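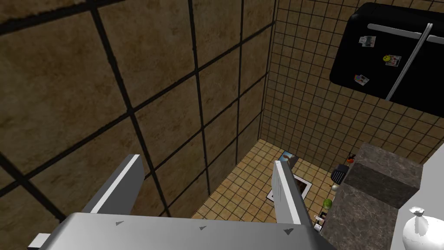

Wall tile

A wall tile is a thin, flat piece of hard material which is fixed to a wall in order to protect it or to decorate it. Most wall tiles are made of fired clay, but glass, stone and metal are also used. Wall tiles are common in kitchens, bathrooms, hospitals, swimming pools, railway stations and shops where food is sold.

Difference from floor tiles

Wall tiles and floor tiles may look very similar in the shop, but they are made for different work. A floor tile has to carry people and furniture, so it is fired harder and is usually thicker. A wall tile carries only its own weight. It can be more porous at the back, which helps the adhesive to hold, and its glaze can be softer and more shiny. A floor tile may be used on a wall if the wall is strong enough for the weight. A wall tile should not be used on a floor, as it cracks easily under a chair leg and becomes slippery when wet.

History

Glazed bricks and tiles were put on the walls of important buildings in Egypt and Mesopotamia in ancient times. Later the craft reached a very high level in Persia, and from the Islamic world it came to Spain and Portugal. In the Netherlands, blue and white tiles became popular in the seventeenth century, and they were often placed behind the fireplace and along the bottom of the wall.

In Britain the large growth came in the nineteenth century, when it became possible to press tiles from almost dry clay powder. The tiles dried quicker and kept their shape better. Public baths, dairies and butchers' shops took them first, then ordinary houses.

Local example: Falham

The town of Falham had a tile works in the district called Pestside, beside the canal. It produced plain white and bottle green tiles for wash-houses and schools. At its largest the works had 58 employees and 6 kilns. The green tiles can be recognised by the letter F pressed in the back, although this can be seen only when the tile is taken off the wall. Part of the entrance building remains and is now used as flats. The old public baths of the town still have their original green tiles up to shoulder height, with painted plaster over them.

Materials

Ceramic wall tiles are made of a mixture of clay, sand and other minerals. They are fired once or twice. In double firing, the body is fired first without glaze, and in this state it is called biscuit. Porcelain tiles are denser and take in very little water. Glass tiles take in none at all, but they show the colour of the adhesive behind them, so a white adhesive is normally chosen.

Fixing

The wall must be flat, dry and clean. Old wallpaper is removed, and loose paint is scraped off. Adhesive is spread with a notched trowel over a small area at a time, and the tiles are pressed in with a slight turning movement. Small plastic spacers keep the joints equal. A joint of 3 millimetres is common for wall tiles of medium size.

The first full row is often laid on a straight wooden batten, because the floor or the bath edge is seldom level. The cut tiles of the bottom row are put in afterwards.

When the adhesive has set, the joints are filled with grout. Corners and the line above a bath are filled with a flexible sealant, which can follow small movements of the building.

Patterns

The simplest pattern is the straight grid, in which all joints meet. In the brick pattern each row is moved by half a tile. Long tiles can also be laid upright, or in a herringbone, but this last pattern needs more cutting and the waste is higher.

Care and faults

Glazed tiles are washed with warm water and a mild soap. Acid cleaners can damage the grout. Black spots on the joints are usually mould and come from poor ventilation.

Fine lines in the glaze are known as crazing. They appear when the glaze and the body do not shrink by the same amount. A tile which gives a hollow sound when tapped may have lost its hold on the wall.

See also

Floor tile
Grout
Mosaic
Terracotta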